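From: Efraín Ríos
To: manipulation-methods list
Date: Sunday, October 16, 2022
Subject: Re: [methods] Vornance results on household tidying

On the Vornance preprint, Aksel Þórarinsdóttir wrote:

> I've now read it twice and I think people on this list are being
> too hard on it. They trained on 228 demonstrations and then ran
> 90 trials in the bathroom set-up, with no retraining between
> layouts. The baseline (Pacheco) needed far more data to get
> anywhere near. If the method holds up in a room with that much
> clutter and that little elbow room, I'd call it a real step.
> What would it take to convince you?

Aksel,

Fair question, so I'll try to answer it properly.

My trouble starts with the word "trial". In section 4 a trial begins when the arm is already at the vanity. The base has been parked and the shoulder set. Whatever went into getting it there is left out of the results, and I can't find it in the appendix either. Camatum had the same gap in their paper and we all complained about it then.

Next, the objects. Cloth on a basin rim is a decent test, I'll give them that, and a thin chain lying in a glossy white bowl is a nasty one. But the results table puts them both under "small items" and gives one score. I want to know how it did on the chain alone. My guess is that cloth carries the whole column. Cloth forgives a bad grasp: you can be well off to one side and still come up with a fold of it between your fingers. 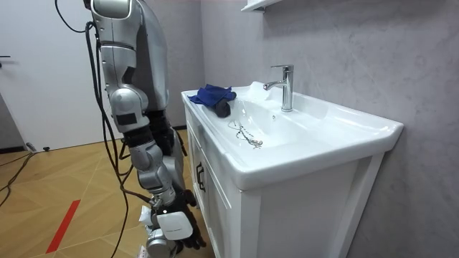
Aksel also told me off list that I was being unfair about the cupboard door, as the handle is small and the hand has to work low down with the basin lip above it. I accept the reach is awkward. What I don't accept is scoring "contact with handle" as half a success. A hand that touches a handle and leaves the door shut has done none of the job, and those halves are added into the headline figure without being listed separately. Take them out and I suspect the gap to Pacheco gets a good deal smaller.

As for "no retraining between layouts", there are 2 layouts. The second, going by their own floor plan, is the first with the objects moved along the rim. I wouldn't call that a new layout and I doubt a referee will.

So, what would convince me:

- scores per object, chain included
- full successes only, with partial ones in their own column
- the failed runs, uncut
- Pacheco trained on the same 228 demonstrations, by someone who wants it to do well

The last one matters most to me. Trurar offered to host a shared rerun in November, and I'd happily give up a week for it if the Vornance people will send their weights. I asked for them a while ago and have had no reply.

Efraín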